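Come and try out robot hands with us at Presard
Call for participants - Mahmoud hand comparison, second round

Do you brush your teeth, wipe down a sink and hang up a towel most days? Then you already know most of what we need. We're looking for patient, curious people to steer a two-armed robot through ordinary bathroom chores and tell us, in your own words, which hands feel better to work with.

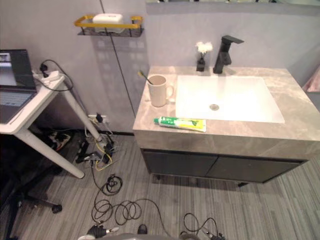 What you'll be doing

You'll sit at the controls and work through a set of small jobs at the vanity, like picking up the toothpaste or getting the toothbrush out of the cup. You do the whole set with the Dranov gripper, have a cup of tea, and then do it over again with the Jokby hand. The first round gave us 1,937 recorded attempts, and we learned a great deal from people who were kind enough to grumble out loud.

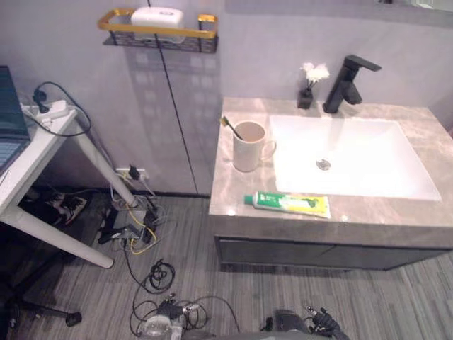 Some of you will take to it in minutes and some will need most of the morning, and both are useful to us. We'd especially love to hear from left-handed people, people with stiff or sore hands, and anyone who has never held a game controller in their life (we had very few of you last time, and we missed you!).

You'll also try two controllers - a pair of hand-held grips and a small desktop arm that you move about. Please tell us if either one makes your wrists ache. We can stop whenever you like.

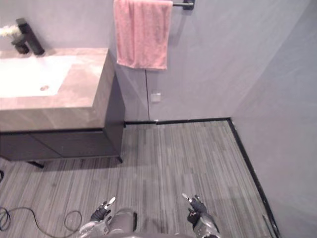

Posted by the Presard hand trials team, September

Each visit runs from 9:30 am until mid-afternoon, with lunch, and we ask for 7 visits in all. We have room for 91 people. You'll need to be 18 or older and comfortable reading a screen, with glasses if you wear them. You'll be paid for your time at the end of every visit, and your travel is covered as well.

During the close-up tasks you can switch to the view from the wrist camera, and we'd like your honest opinion of that too.

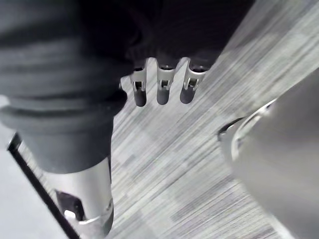 Fingertips and floor, from the wrist camera.

To put your name down, fill in the short form at our front desk or ring us and ask for the Mahmoud trial. Tell us a little about yourself and which mornings suit you best.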